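4.3 Demonstration set-up, two-arm table (open day)

1. Close the enclosure panels. Keep visitors behind the Enside line.
2. Load the Flondura demo program. Set the cycle limit to 1,008.
3. Place the blue figures on the tabletop and the pink ones on the shelf.

Caution: Keep hands off the table while either arm is powered.

4. Check the enclosure view, then the wrist view.

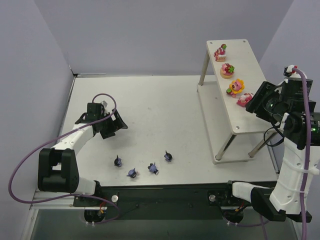
Enclosure view first, wrist view second. 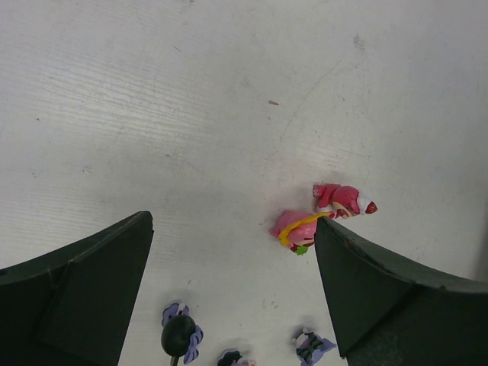 5. Start the cycle. Stop after 9 minutes and inspect the gripper fingers.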